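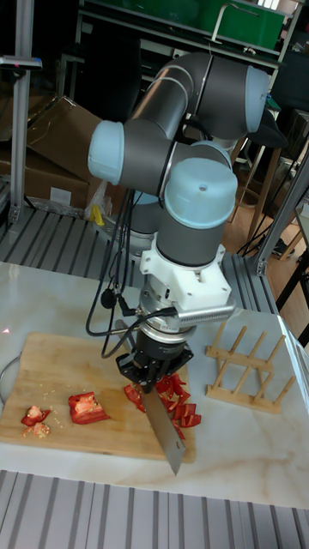
**Bamboo boards and knife edges**

**sullik_51**
Konen want $87 for their bamboo board and say it's "gentle on edges". Anyone buying that? Capsicum's hardly a test.

**mallee_cook**
Had mine since February. Knife's fine.

**sullik_51**
Fine compared to what?

**tinpot4**
Bamboo's harder than most timbers. I paid $38 for a Bradura rubber one and sharpen less.

**mallee_cook**
Or you cook less. Cut skin side down and any board will do.

**sullik_51**
Skin side up for me. Still not paying $87.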